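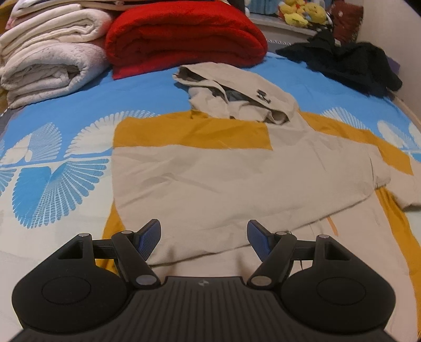 Beige hooded jacket with mustard bands, spread out on the bed.

Workshop tips for people who build science kits at home

By Venla Sjöberg

When the regional innovation fund opened its small grants for school science, many of us in Tekthorpe applied with the same idea: make simple measuring kits at home and lend them to schools that have no laboratory. The grant pays for the parts. It does not pay for a room, so the work is done on kitchen tables and in garages, and in my case in a corner of the bedroom when the kitchen is needed for food. I have collected my notes from the last two rounds of kits. Some of them came from other builders, and I have tried to write them so that a person with no technical school can follow.

Before you order parts

Read the grant letter two times. In our round the cost of postage was allowed, but the cost of tools was allowed only up to 40 percent, and several builders bought the tools first and had to pay part of them from their own pocket. Ask the office in writing and keep the answer with the receipts.

Order one full kit before you order all of them. Build it, take it apart and build it again with the instructions only. I found nine mistakes in my own instructions in this way, and one was serious: the drawing showed the battery holder turned the wrong way.

If a part has a long delivery time, find out if there is a second part which fits the same holes. Write the second choice in the list at once. In October you will not remember it.

The table

A table for electronics should not move when you lean on it. Put folded cardboard under the short leg, and tape the cardboard so that it stays when you sweep. I use an old baking tray for small screws, with a magnet stuck under it. The screws stay where they are even if somebody passes the table quickly.

Cover the table with plain brown paper. You can write on it directly — the name of the kit, which box is finished, which wire is suspicious — and when the day is over you cut out the part with the notes and throw away the rest.

Keep food and solder on different tables. If you have only one table, keep them at different hours, and wipe it with a wet cloth in between. The cloth is then only for this purpose and is marked with a knot in the corner. Wash your hands with soap after soldering, also when they look clean.

Light and air

One lamp from the left and one from the right is better than a strong lamp above, at least for me. With one lamp the shadow of your own hand falls exactly on the place you want to see.

Open a window when you solder, and put a small fan so that it pulls the smoke away from your face and toward the window. If the fan blows at you, the tip of the iron cools and you breathe the smoke anyway.

Sorting and labels

Sort by kit and not by type of part. In the first round I had one box for all resistors, one for all wires and so on, and it looked very professional, but each kit took a long time and many were missing something. Now I lay out the empty boxes in a row and put the same part in each one before I touch the next part. For a round of 34 kits this needs a long row, so I do it on the floor in the hallway while the family is out.

Write the label before the lid is closed. Use a pencil on masking tape, because a pencil does not run when the box gets damp in a school cupboard. The label should have the kit name, the month and the name of the person who packed it. My labels say "Truton light meter" and then my initials.
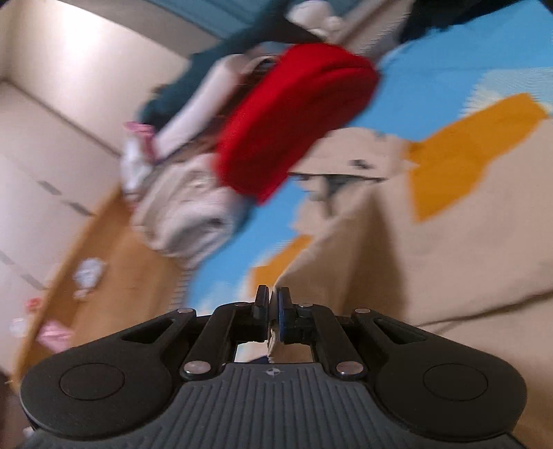
A list of contents goes inside the lid, with a small square beside each line. The teacher makes a mark when the kit is returned. We tried to have this list on a web page, but in Stilstead the school network was slow and the teachers used the paper from the first day.

Wires

Cut all wires of one length at the same time. Hammer two nails in a board at the right distance, wind the wire around them and cut at one nail. Remember that the wound wire gives double the distance.

Choose colors and keep them the same in every kit. Red is for plus and black is for minus, and if the black is finished, stop and buy black. Children learn the colors faster than the words, and a green wire in the wrong place makes a whole lesson about nothing.

Twist the ends before you tin them. If the insulation melts back, you hold the iron there too long.

Cutting and drilling plastic boxes

Put masking tape on the box and draw on the tape. Start every hole with a small drill and go slowly. Thin plastic cracks when the drill comes through at the other side, so hold a piece of scrap wood firmly under it, with a clamp and not with the fingers. Wear glasses also for one little hole.

For a round edge I use a half-round file and afterwards fine sandpaper wrapped on a pencil. Feel the edge with your thumb. If it catches, it will catch on a child too.

Batteries

Send the batteries outside of the holder, in their own paper bag. Never put loose batteries together with screws or cut wires. When the kit comes back, test each battery and put the weak ones in a jar with a piece of tape over the poles until you go to the recycling point.

Testing before you send

Leave each light meter switched on for 30 minutes and then read it again beside the same lamp. If the number has moved a lot, look first for a cold solder joint and only after that suspect the sensor. Tapio Ikonen showed me to press gently on each joint with a wooden toothpick while watching the display. It takes one minute and it finds most of the bad joints.

Write the result on the brown paper and also in a notebook. The fund asks for a short report, and a notebook with plain columns was accepted without any question.

Packing for the bus

Many kits travel by bus to the villages. Fill the empty space in the box with crumpled paper until nothing moves when you shake it. Put the heavy things at the bottom and tie the box with string in both directions — tape alone opens in the heat of the luggage space.

Write the phone number of the school on the box and call the same morning to say which bus it is on. For the return, put a second label with your own address inside, together with a piece of string long enough to tie the box again.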